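Events > Autumn Members' Meeting > Housing and Standards > Speaker notes

Speaker notes: Linen, laundry and guest rooms in small lodging houses

Slot: 9.30 to 10.15, main hall. Please keep questions to the end.

Opening

Good morning, and thank you to the Vundov Lodging Association for the invitation. I speak today on behalf of the standards group, which was asked last September to look at how small houses manage their linen. By small we mean houses of 13 rooms or fewer. Larger hotels have their own contracts and are outside the scope of this talk.

The group received written replies from 58 houses. Of these, 26 send all their linen out to a laundry, and nine wash everything on the premises. The rest do a mixture of the two. (Pause. Let the room look at the handout, page one.)

Why the subject was raised

Members in Cudow wrote to us after the laundry there changed its collection times. Houses which had been used to a morning van found that it now came in the late afternoon, when arrivals were already at the door. Used linen was being kept overnight in corridors and, in one case, in a breakfast room. Our first recommendation follows from this: every house should have a closed place for used linen, away from food and away from clean stock, whatever the collection time may be.

Stock levels

The usual advice is three sets for each bed. One set is on the bed, one is in the wash and one is on the shelf. The replies show that many houses hold only two. This works in quiet months. It does not work in a wet week in high season, and it leaves no margin for a torn sheet.

We do not propose to make three sets a condition of membership. We do ask that owners count their stock twice a year and write the figure down. A short form is on page two of the handout and may be copied freely.

Contracts

Please read the clause on losses before signing. Several members had understood that missing items would be replaced. Under the terms they had accepted, the laundry was allowed to settle by weight, and a duvet cover was paid for at the same rate as a hand towel.

The Shezi agreement, which members in the south will know, handles this better. It lists each kind of item with a price and gives the house 13 days to report a shortage. The group recommends it as a model. Copies are available at the desk.

Washing on the premises

Houses that do their own washing spoke well of the control it gives them. They also reported higher water charges and a good deal of staff time. Two points should be stressed. Dryers must be cleared of lint after every load, and the record of this should be signed. Guests' own clothing must be washed apart from house linen and kept in a named bag throughout. Most of the complaints that reached us under this heading concerned garments returned to the wrong room.

Dressing the bed

Runners and decorative cushions divide opinion. They look well on arrival, and guests do put bags and clothes on the runner, which spares the duvet. They are also the items washed least often. Our view is that a runner should be treated as linen and changed on a fixed rota. A cushion with an open or knotted cover needs a cover that comes off. If it cannot be removed, the house should think again before buying.

Tall padded headboards should be brushed down weekly and included in the spring clean. The Terniria members' guide has a useful page on fabrics.

(Slides 11 to 13. Leave up during questions.)
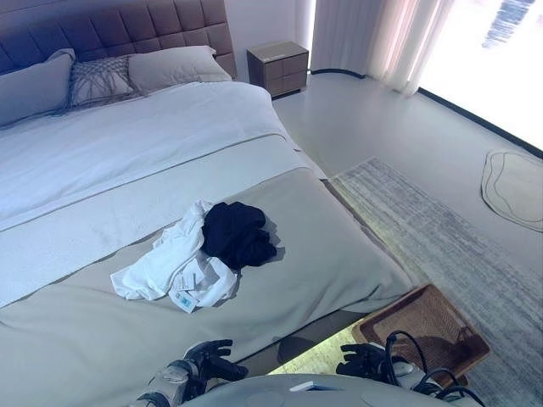
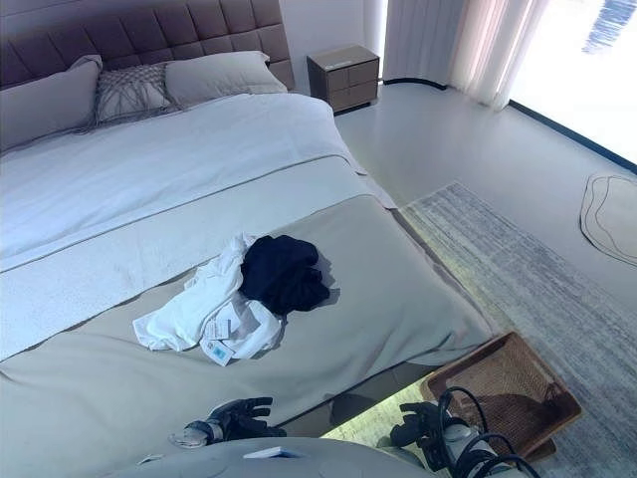
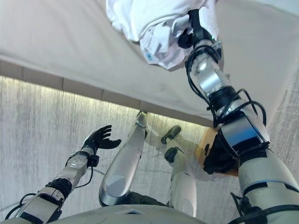

Slides 11 and 12: bed with padded headboard, grey pillows and decorative cushion. Slide 13: white cloth.

Closing

Comments on the draft guidance may be left at the desk until 13.00 or sent to the group by post. The final text will go to members before the season opens.

Comments (3)

cudow_guesthouse: Thank you for putting the notes up. Is the stock form available as a separate sheet? Ours came out very faint on the copier.

Attic Rooms: We hold two sets per bed and have managed for years, but I take the point about high season. Shelf space is our difficulty.

M. at the Mill: Could the group say how often "a fixed rota" should be for runners? We do ours every fortnight and would like to know if that is enough.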